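22 Mar 2022
Trullgate cellar, blending bench

Third go at the house white. Base is the Drisero tank, which smells of pear skins and, if you are feeling generous, almonds. Added the Paracha at 12 per cent, then at 19, to see where it stops helping. It stops well before 19. At that point the nose is all elderflower and the finish has packed up and gone home.

Two glasses of each, one straight away and one after 2 hours open. The 12 held its shape. A bit of lemon pith in the mouth, clean, slightly smug. My note from the first trial says "promising", a word I use when I have run out of others.
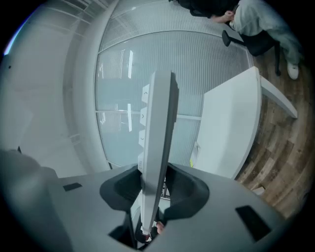
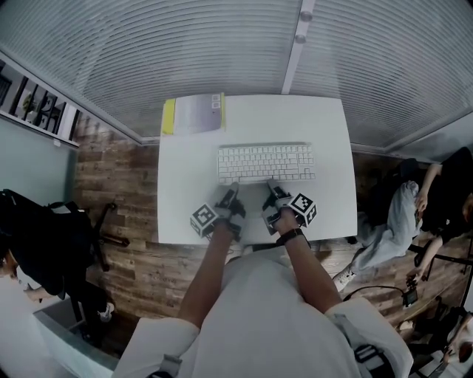 Reply pencilled in the margin of the printed sheet: have you tried it colder? You pour everything at room temperature and then complain it's flabby. Knock 4 degrees off and the 19 might surprise you. Also, that is pear drops you're smelling, and it will fade.

Fine. Chilled the lot and went round again. The 19 did not surprise me, though it was less rude. The 12 closed up for almost an hour and then came back with a salty edge I rather like. Pear drops still there – I concede the name, not the fading.

Vumo corks are in, and look the same as the old ones at a higher price. Keeping back a few bottles of the 12 to open in May.

To do: rinse the pipettes properly this time. Check free sulphur on the Drisero before anyone racks it.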